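Ticket 993: Laufuhr zeichnet Aufwärmphase nicht auf, Intervallprogramm startet zu früh

Status: gelöst
Produkt: Grerner Laufuhr mit App Urkley
Kategorie: Training / Aufzeichnung
Eröffnet: 16. Januar 2022

Problembeschreibung

Im Trainingsplan ist vor jedem Intervalllauf ein Einlaufen von zehn Minuten hinterlegt. Nach dem Start der Einheit springt die Uhr sofort in das erste schnelle Intervall. Das Einlaufen fehlt später auch in der Auswertung, Strecke und Puls beginnen erst mit dem Intervall. Bei Dauerläufen ohne Intervalle tritt der Fehler nicht auf. Seit September lief alles ohne Störung, der Fehler besteht seit dem letzten Update der App.

Bereits versucht: Uhr neu gestartet, Bluetooth getrennt und neu verbunden, App neu installiert. Keine Änderung.

Schritt 1: Einstellungen der Einheit prüfen

In der App die Einheit öffnen und unter "Ablauf" nachsehen, ob das Einlaufen als eigener Abschnitt geführt wird. Steht es nur im Notizfeld, wird es nicht an die Uhr übertragen.

Rückmeldung: Abschnitt ist vorhanden, Dauer 10:00, Ende "nach Zeit".

Schritt 2: Pulsschwelle prüfen

Ist für den Abschnitt eine Obergrenze beim Puls gesetzt, beendet die Uhr ihn, sobald der Wert überschritten wird. Bitte die Grenze testweise ausschalten und die Einheit neu übertragen. Danach 5 Minuten locker traben und beobachten, ob der Abschnitt stehen bleibt.

Rückmeldung: Grenze war nicht gesetzt. Getestet auf der Runde am Sportplatz Zurkau, vor dem Frühstück. Die Uhr wechselt nach 2 Sekunden in das Intervall.
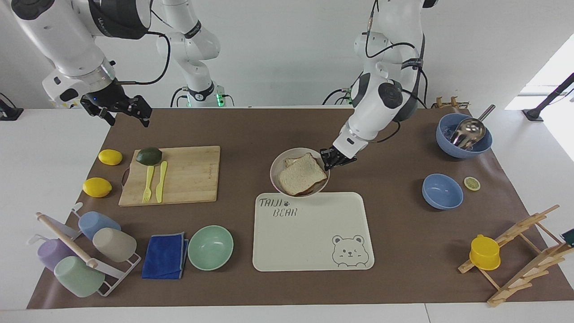

Schritt 3: Automatische Rundenerkennung ausschalten

Auf der Uhr unter "Lauf" > "Runden" die Automatik abschalten. Die Einheit in der App duplizieren, das Original löschen und die Kopie übertragen. Vor dem Start auf GPS-Empfang warten, im Freien dauert das bis zu 60 Sekunden.

Rückmeldung: Einlaufen wird jetzt vollständig angezeigt und gespeichert. Der Wechsel ins erste Intervall kommt nach zehn Minuten mit Vibration. Bei zwei weiteren Läufen ebenfalls in Ordnung.

Ursache

Das Update hat die Rundenautomatik wieder eingeschaltet. Bei älteren Einheiten wird der Start dann als Rundenwechsel gewertet und der erste Abschnitt übersprungen. Pläne aus der Vorlage "Van Leeuwen" sind ebenfalls betroffen und müssen einmal neu übertragen werden. Bereits gespeicherte Läufe lassen sich nicht nachträglich ergänzen.

Ticket geschlossen. Bei erneutem Auftreten bitte die Ticketnummer angeben und das Protokoll aus der App anhängen.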